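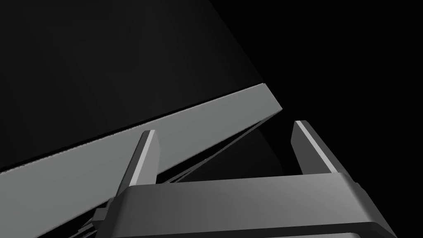

Gripper and light grey slab, computer rendering

Torgate Savings Society
Household Guidance: Running the Home When Prices Move

Revised 2019-08-21

Members frequently ask the Society how a household should respond when the value of the pound changes and the cost of imported goods follows it. The guidance below concerns the kitchen, the store cupboard and the household account book. It does not cover investments or mortgages, for which members should make an appointment with the advice desk.

Which goods are affected

Coffee, rice, citrus fruit, olive oil and most spices are bought from abroad, and their shelf prices may follow the exchange rate after some delay. Goods produced nearby can also be affected where the packaging, feed or fuel is imported. A change in the rate reported in the morning will not normally appear at the till the same evening. Shops hold stock, and many suppliers agree their prices in advance.

Members are advised to make a short list of the imported items their household buys regularly, with the price last paid beside each. The list may be kept inside a cupboard door or at the back of the account book. It should be corrected from the receipt on the day of shopping and not from memory.

Comparing prices

Compare the unit price printed on the shelf label. A pack may remain at the same price while its contents are reduced, and the unit price will show this where the total does not. Check that both labels use the same unit, as one may be given per kilogram and its neighbour per 100 grams. To convert a price per gram into a price per kilogram, multiply by 1,000.

Larger packs are often cheaper by weight, but the saving is lost if part of the contents is thrown away. A household of one or two persons will seldom finish a large bag of flour while it is at its best. Neighbours who wish to divide a large purchase should agree the shares before paying.

Buying ahead

A modest reserve of dry goods is sensible at any time. Buying heavily in response to a news report is not recommended. It places money on the shelf that may be needed for the gas bill, and the price may fall again before the goods are used.

The Society suggests the following limits:

Rice, dried pasta and pulses: no more than the household eats in two months.
Ground coffee: one unopened packet beyond the one in use.
Cooking oil: one spare bottle, kept in the dark and away from the cooker.
Ground spices: no reserve. Buy small jars and replace them as they are finished.
Tinned tomatoes, fish and beans: up to 16 tins in all, with the oldest at the front.

Write the month of purchase on the lid of each tin or packet. Dry goods transferred to jars should keep their cooking instructions, which can be cut from the packet and taped to the underside of the lid. Do not top up a jar that still contains old stock. Empty it, wash it, dry it thoroughly and refill it, placing the older contents on top.

Substitutions in the kitchen

Where an imported ingredient has risen sharply, a local one will often serve. Rapeseed oil may be used for frying and for most baking. Pearl barley can replace rice in soups, stuffings and slow-cooked dishes, although it requires a longer time on the heat and more liquid. Cider vinegar may stand in for lemon juice in a dressing, in a smaller quantity. Apples and pears in season will generally cost less than imported soft fruit, and September is a suitable month for stewing and freezing them. Leave a small space at the top of each container to allow for expansion.

Freeze sliced bread in portions of 2 slices if the household does not finish a loaf while it is fresh. Hard cheese may be grated and frozen for cooking.

Keeping the account

A household account need not be elaborate. One page for each month is sufficient, with columns for food, fuel, travel, rent or mortgage, and other spending. Members who prefer a printed form may ask at the counter for the Floltlow sheet, which has these columns already ruled. Wajid Zaidi at the advice desk can supply copies in large print.

Fixed payments should be entered first, on the day the wages or pension are received. The remainder is then divided by the number of weeks in the month. Where the food column rises while the contents of the basket are unchanged, the increase should be noted separately, so that it can be told apart from an occasional purchase such as a birthday meal.

Annual bills are best treated as monthly ones. Add together the insurance, the boiler service, the television licence and any school costs, and set aside a twelfth of the total each month in a separate account. A household whose annual bills come to £2,005 would therefore put by a little over £167 a month.

Repairs and replacements

Many small appliances are imported, and replacement may cost more than it did when the present one was bought. Descale the kettle regularly in hard-water districts. Clean the filter of the washing machine, with the machine switched off and a shallow tray beneath the cover. Wipe the refrigerator door seal with warm soapy water and dry it. A seal that no longer grips a sheet of paper when the door is closed should be replaced. Receipts and guarantees should be kept together in a single envelope, with the date of purchase written on the outside.

Do not attempt repairs to a gas appliance or to the internal wiring of an electrical one. These should be left to a qualified person.

Borrowing

Members should avoid using a credit card to build up a store cupboard unless the balance will be cleared in full when the statement arrives. The interest may exceed any saving on the goods. A member who is already finding it difficult to meet a regular bill should contact the supplier before the payment date and ask what arrangements are available.

Enquiries about this guidance may be addressed to Oluwatosin Ajayi, Member Services, at any Torgate branch. Please bring recent bills and the current account page to any appointment.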